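27 May 2018

Shadow study for the Gillier site, third go. Massing model at 1:400, tower now 57 floors over the retail podium, gas station lot folded in as the plaza. Shona wants the sun angles redone for September before it goes to Berenice for the rezoning package. Old base was wrong -- somebody had the lane on the east side. Recut it, 14 pieces, glued up, still need to sand the podium edge.
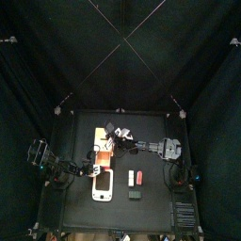
Parking count is the thing that wont settle. Kimum drawings say 156 stalls, the planning letter has fewer, and neither says if the visitor spots for the store are in there. Asked Berenice, no answer yet. For the model shots I want black cloth on every side like in the box, walls well above the tabletop, so the white towers don't pick up light off anything. Matte base too, the gray one glares.

Setback on the north face: try two more feet at the podium and see if the school yard clears by noon. If it doesnt, drop the top floors and tell Shona before she hears it from Gralby.

To do -- new foam blades, reprint the street labels (Cortés spelled wrong AGAIN), call re survey.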